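Home | Facilities | Checklists | Forms | Contact

Bench and Bin Area – Periodic Safety Inspection, with Comments

Site: Dekness building, ground floor, Room 165
Last updated: Mon 12 December
207 shares | 5 comments

Scope

Covers the bench room, its floor and exits, the work table, the metal bin on the table and anything kept in the bin. Does not cover the store room (Ansah checklist) or the wash area (Mokus checklist). Mark each line OK, ACTION or N/A. A line marked ACTION needs a comment. A line left blank is treated as not inspected.

Section A. Access and exits

A1. Door opens fully and closes by itself.
OK. Closer was adjusted after the April inspection. Latches without being pushed.

A2. Exit route clear, minimum clear width 1,075 mm.
OK. Measured at the narrowest point, between the cabinet and the end of the table. Any move of the cabinet means this line must be measured again.

A3. Exit sign lit, emergency light works on test button.
OK.

A4. Extinguisher on its hook, gauge in the green, tag in date.
ACTION. Gauge and hook are fine. The tag is present but the last entry cannot be read. Replace tag and copy the date over from the Cellotia service sheet.

Section B. Floor

B1. Carpet flat, no lifted seams or curled edges.
OK. One seam near the door was glued earlier in the year and is holding. The carpet is dark, so a raised edge is hard to see from standing height. Check with the side of a shoe.

B2. No cords across the walking path.
ACTION. Cords and electronics are lying on the carpet behind the table. The marked path is clear, but the area behind the table is also used to reach the wall outlets. Route the cords along the wall and cover any crossing.

B3. Equipment stored off the floor where practical.
ACTION. See B2. Shelf space is available in the cabinet. Items that must stay on the floor should be grouped and kept out of reach of a foot.

B4. Floor free of dropped small parts.
OK on the path. Not checked under the table.

Section C. Work table

C1. Table stable under hand pressure at each corner.
OK. Slight movement at one leg, within the adjustment of the foot. Foot turned down during the inspection.

C2. Top free of splinters, deep cuts and swelling.
OK. Edges were wiped by hand with a cotton rag and the rag did not snag. Repeat this test every time, as a pale wood top does not show fine splinters well.

C3. Nothing overhanging the edge.
OK.

C4. Load on table within posted limit.
OK. Posted limit is legible. The bin weight is on the Cellotia sheet and does not need to be taken again unless the bin is changed.

Section D. Metal bin

D1. Bin seated flat, does not rock or slide.
OK. Pushed from each side with one hand. No movement at the table.

D2. Rim and corners free of burrs.
OK. Check the full length of the rim with a gloved hand, including the section under each clamp. The tall flared walls bring the rim close to forearm height for a seated person, so a burr here is more likely to be met by skin than one on the floor of the bin.

D3. Clamps tight, jaws fully on the edge, handle tips in place.
OK. Two spring clamps, one at the upper left corner and one at the opposite corner, orange tips on the handles. The handles stand up above the rim and can catch a sleeve. Roll sleeves or wear the short work coat when reaching into the rear compartment.

D4. Divider panel secure, coating sound.
ACTION. The panel is secure. The white paint on the upper part is chipped and scratched, with ragged streaks of bare gray metal and more of the same toward the left end. Loose flakes can end up on the contents. Scrape back to a firm edge, vacuum, then either recoat or strip the panel completely. Stripping is preferred – the last touch-up is on file and it did not last a season.

D5. Bin floor free of cracks and sharp scratches.
OK. The bare metal is scuffed throughout. Scuffing is accepted. A scratch that catches a fingernail is to be reported as ACTION.

D6. Small round holes in the bin floor open and smooth at the edge.
OK. One toward the lower left, one at the lower right. Clear any blockage from above with a wooden stick, never with a metal pick. Small loose items should be too large to pass through or should be kept in a tray.

D7. Rear compartment clean.
ACTION. No items stored there. Small flecks of debris along the lower edge. Not identified, though D4 is a likely source. Remove by vacuum with the brush head and check again one week after the paint work.

Section E. Loose items in the bin

E1. Dustpan free of cracks, lip straight, handle sound.
OK. Translucent white pan. Hold it up to a lamp when checking, as hairline cracks in this type of pan show as bright lines. Discard a cracked pan at once. Tape is not an accepted repair.

E2. Toys and other small items clean and intact.
OK. The toy duck was washed in warm water and mild soap, then air dried before being returned. No loose parts found on a pull test.

E3. No glass, blades or batteries among the loose items.
OK. Checked by hand, item by item.

E4. Largest item does not block access to the items beside it.
OK. The dustpan lies at the center front and is the first thing to be lifted out when the bin is emptied.

Section F. Record

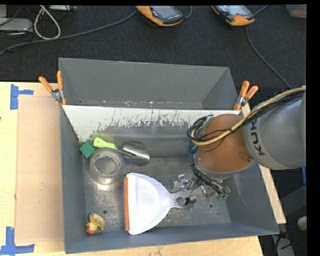
F2. Open actions carried forward.
A4, B2, B3, D4, D7. D4 to be completed before D7 is closed. Next full inspection in April, on the same form.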